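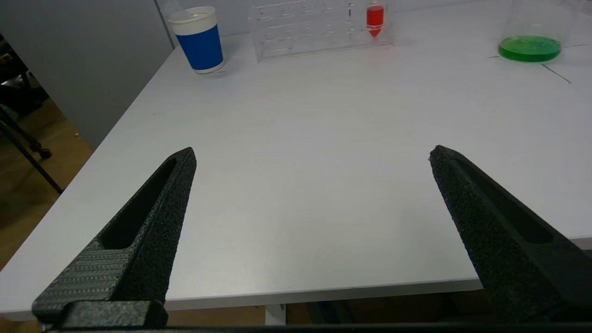

Can it do the washing-up yet?

Every few months a reader sends me a clip of a robot folding a towel and asks when they can have one. My answer has been "not soon" since I started writing this column, and after a morning at the Vollum automation open day in Grarton I'm leaving it where it is.

I went along because the programme promised "everyday handling tasks", and I had hopes of a sink. What we got was a bench: racks, tubes of coloured liquid, a beaker or two, a paper cup. Fair enough. Lab benches, shop counters and kitchen worktops all ask for much the same skill, which is picking up a light thing that would rather fall over and putting it down where somebody wants it. If a machine can manage a tube in a rack, the argument goes, then mugs in a cupboard can't be far behind.

I don't buy the second half of that. A rack is a kind thing to give a robot. The holes are all one size, they stay in line, and a tube set in one stands upright until it is taken out again. My cupboard has 14 mugs in it, no two alike, and one has to be turned sideways before the door will shut.
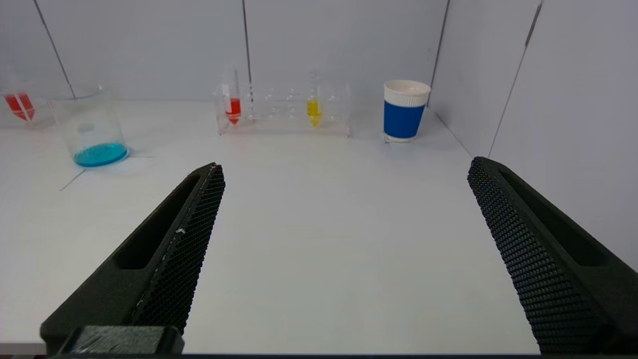 Maribel Correa
Home and Workshop Editor

Look at what is see-through as well. Clear tubes, a clear rack, a clear beaker. People who work with these machines will tell you that glass and clear plastic are hard for a camera to make out, and I respect anyone who takes them on in public. It is also a fair test for the home, where half of what needs washing is a drinking glass.

My trouble is with everything round the edges. The tabletop is plain white. So are the walls, near enough, and there are thin dark lines on the table. I asked Abelardo Cuervo of Sotelo, who advises small firms on this sort of kit, how much of a good result comes down to the table. "More than the brochures let on," he said. "Move the job two metres to a busy counter and you may be starting again." He was cheerful about it. He gets paid by the day.

He also told me about a packing shop that bought an arm last October to put caps on bottles. It did 860 on its best shift. A person on the next bench did 1,897, and swept up. The shop has kept the arm on for the dull overnight orders, where slow doesn't matter, and I think that is a sensible use of it. It is a long way from what the salesman drew on the whiteboard.
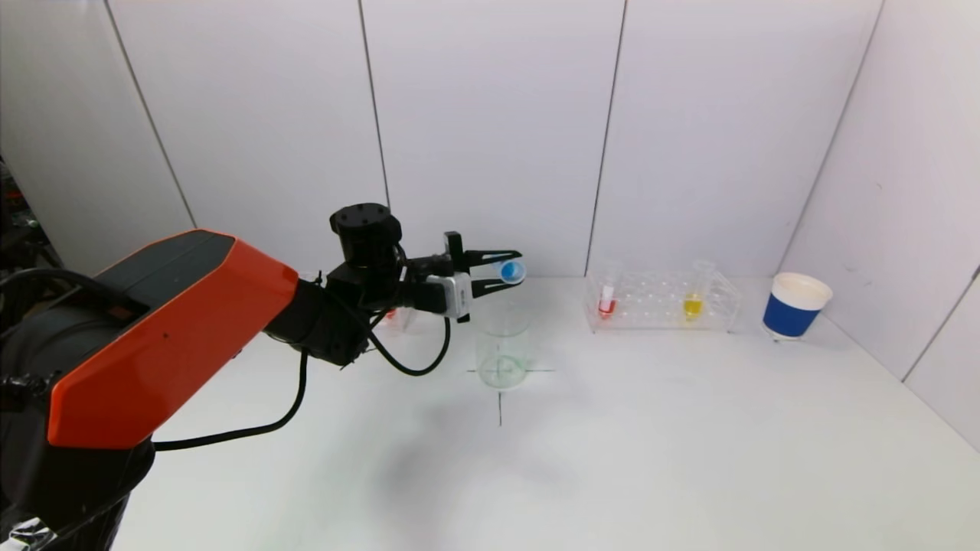 Caps are a good example, come to think of it. Holding one is a modest job for two fingers. Getting one on straight, feeling the thread catch, backing off when it hasn't, and knowing when to stop before you crack it is what a child learns over a year of spilt squash. I would like to see figures for that last part. Drellus, whose leaflet I was handed at the door, gives "123 tasks mastered" and does not say how many tries each one took, or who was standing by to set things upright.

That is the question I'd put to anyone selling you one of these, for a workshop or a flat. Ask what happens after a miss. Ask who wipes up. A tube of coloured water on a white bench is a nuisance, and a pan of gravy on a kitchen floor is a ruined evening and possibly a trip to A&E with somebody's ankle.
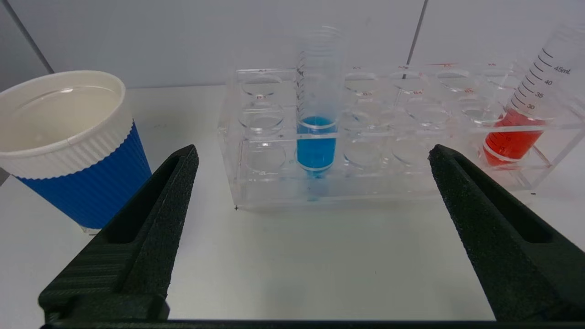 I don't want to be unfair. Sorting and moving small things of known size, all day, in a tidy spot, looks to me like work that machines will take on bit by bit, and plenty of people who do it now would be glad to hand over the worst of it. If you run a small lab or a packing bench, go and look, and take your own bottles with you. Ask them to use those. Then ask them to move the rack a hand's width to the left and watch how long the pause is.

For the house, keep your money. A decent dishwasher still does more plates in an hour than any arm I have seen, and it doesn't need a white wall behind it. You do have to load it yourself. We have been arguing about how to do that in my family for over 14 years, so I am not sure what we would teach a robot anyway.

The next open day at Vollum is on 16th June, and entry is free. Parking is dreadful, so take the bus from Grarton station and get off at the second stop. If you go and see one wash a cup, a real one with tea dried in the bottom, please write in.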